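Cell notes: Zilodus bench, Vonport

2022-06-20

The knob-turning cell on the Zilodus bench went back into service after its 400-hour check. The main finding was drift in the wrist camera mount. Both screws had backed out slightly, and the view had rotated enough that taught approaches to the toaster oven landed short of the upper knob. The mount has been refitted with thread locker and the hand-eye calibration repeated. Residual error is now under 2 mm across the mat.

The fingers were removed, cleaned and put back in the same orientation. Check the gap at the base after refitting. The tips should meet first, with a narrow opening left behind them. If the base closes before the tips do, the fingers are seated wrong and the grip on a bar-shaped knob will slip.
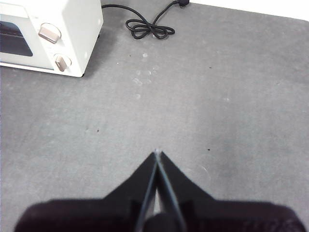
Keep the oven at the left of the mat with its power cord bundled behind the work area. A cord that trails forward will catch a finger on the return move, and the force limit will stop the arm before the controller logs a contact. This accounted for most of the March stops.

The gray mat can stay for now. Pale marks on it do not affect knob detection, but they do show up in the background subtraction step — rerun the reference capture after any cleaning, or the old marks will be reported as objects. The reference position is stored as program 447. Run it at reduced speed the first time.

Finger pads are on order from Barajas. The next full check is due at 550 hours. Until then, look at the mount screws at the start of each shift and enter the result in the cell log, including when nothing has moved.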